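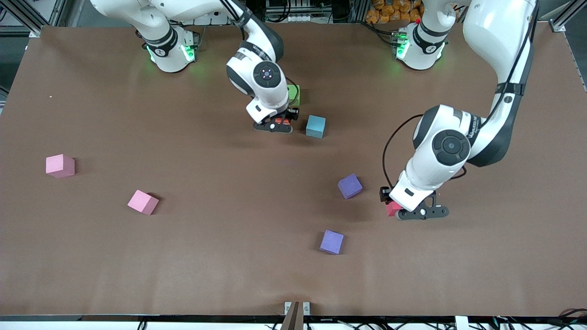
## About Nodero

Nodero covers local elections, mostly the sort that get two paragraphs on page 30 of the daily paper, under the tire ads. We started in a rented office above Paquette Shoe Repair, with a scanner and a strong interest in school board trustees. The scanner has since died. The interest hasn't, to the dismay of our families.

We follow 13 municipalities and the two regional districts that argue with them. On election night we publish results poll by poll, as the returning officers release them, and we don't call a race until the last ballot box is in. This has made us the slowest newsroom in the province on several occasions. It also means we've never had to congratulate the wrong mayor, a distinction not everyone around here can claim.

Between elections we go to council meetings. Some run past 11 p.m. and concern a culvert. We write those up too, and the culvert stories get more mail than anything else we do.

### Who pays for it

Readers do. Nodero has 300 paying members and takes no money from parties, candidates or developers. Wivuvik, our results archive, is free for anyone to search, and students seem to find it the night before an essay is due.

### Corrections

If we've got a vote count or a riding boundary wrong, write to the corrections desk. Fixes go up at the top of the story, with the old figure left in so you can enjoy it. Complaints about the outcome of an election should go to your neighbours, who voted in it.

The office is open Thursday afternoons. Bisto, the office cat, keeps longer hours but doesn't take tips.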